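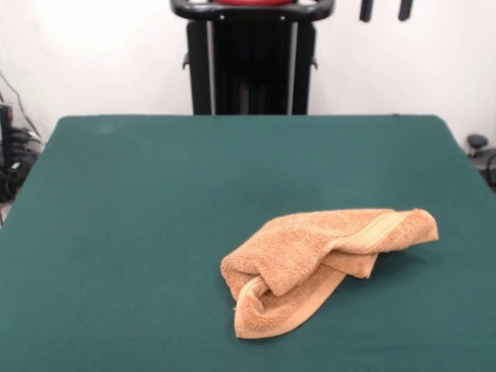 From: Maksym Fedoruk
To: Fornorbridge laundry list
Date: Monday, January 1, 2024
Subject: Re: Towel folding and the January rota

> Does the arm mean fewer of us on the folding side? And who
> sorts out the ones it gets wrong? We had 97 towels back from
> Pleltivow last month and I don't want those put down to us.
> Zesto

No hours are being cut in January. The rota stays as it is, with one person from each shift moved to the arm for half the shift. That person puts the towels out one at a time and takes them off again. Anything badly folded goes in the refold bin and is written on the sheet as the arm's, so it won't count against your shift.
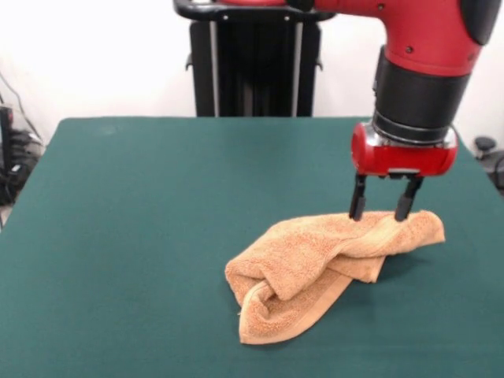
It is slow. Someone used to the job will fold several in the time it takes over one, and bunched towels are the worst for it. We handle 3,000 a week, so hand folding carries on for the bulk of them.

Training is 24 minutes each, in pairs. Savchuk want names by Friday. If you would sooner stay on hand folding, tell me and I will leave you off the list.

Returns from Pleltivow I will take up separately.

Maksym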